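Oiling a beech table: how long between coats?

Started by vesna_k, July 2026

vesna_k wrote:
Hello everyone. I have bought an old beech table and sanded it down to 200 grit. Now I want to put Cinis hard oil on it. The can says to wait eight hours between coats, but the man in the shop in Pondorthorpe told me one full day. Which one should I believe? My room is rather cool in the evenings.

Semple wrote:
One day. The time on the can is for a warm workshop. Also, did you start with 80 grit? If you skipped from there to 200 you will see the scratches when the oil goes in.

vesna_k wrote:
I used 80, then 120, then 200. I hope this is correct. I wiped it with a damp cloth after and sanded lightly again, as it was written in the Jaltness leaflet.

oldbench32 wrote:
I don't agree about stopping at 200 for beech. It is a tight wood and it takes very little oil if you make it too smooth. I stop at 150 and I have never had a complaint. The eight hours is fine too, if you wipe off all the excess. Most people leave too much on the surface and then blame the can.

Semple wrote:
At 150 a table top feels rough on the arms. For a shelf, okay.

oldbench32 wrote:
It does not feel rough after the second coat. Have you tried it?

Semple wrote:
Yes, two times. I sanded it again both times.

vesna_k wrote:
Please, no fighting because of my table :) I will stay with 200 and wait the full day. One more question, about the color. I would like to keep the wood light. My sister has a table with clear oil and it became quite yellow after one winter. Is there something against this?

moth_and_rust wrote:
Use the oil with a little white pigment in it for the first coat only, then the clear one. Try it on the underside first. And put your rags outside flat to dry, do not leave them in a heap, they can catch fire by themselves.

vesna_k wrote:
Thank you, I did not know this about the rags. The tone I have in mind is a warm light tan, with the grain only a little visible:
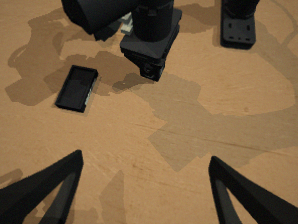
oldbench32 wrote:
Then leave out the white pigment, it will take the warmth away. Clear oil, two thin coats, and keep the table away from the window until August.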